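Nemberg Trail Weekend: FAQ

How long is the walk?
The full loop is 45 miles over two days, with one overnight at Halvorsen Lodge. It's gorgeous!

Do I need to bring water?
Yes, and you can refill at Dirkow.

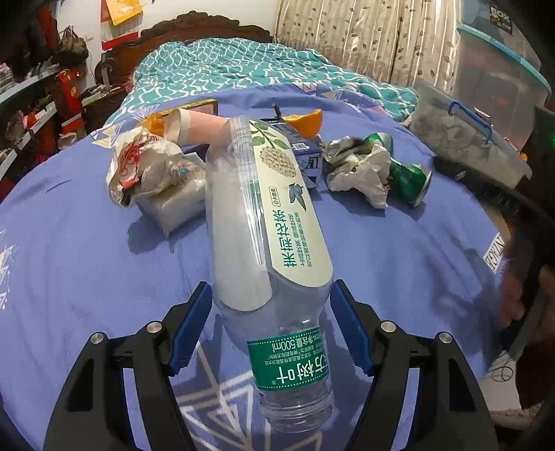 A clear plastic bottle with a long cream-colored label.

What about food?
Supper and breakfast are on us (wait till you try Malte Meinecke's soup!), but pack your own trail snacks.

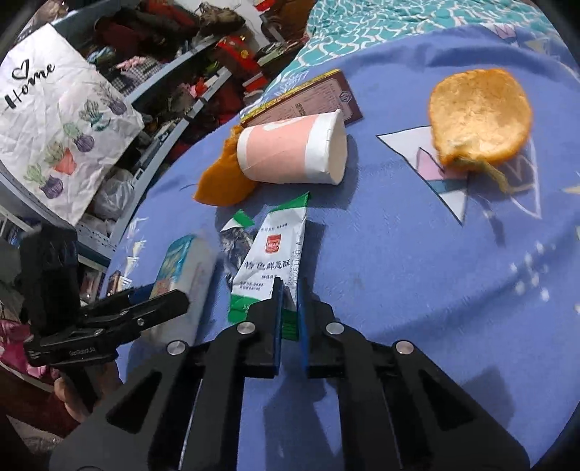

Lunch on day two is at Plurnine, right by the lake, and we stay a full hour so you can swim.

How many people come?
We have room for 71 walkers. Sign up with Güven Avcı by November.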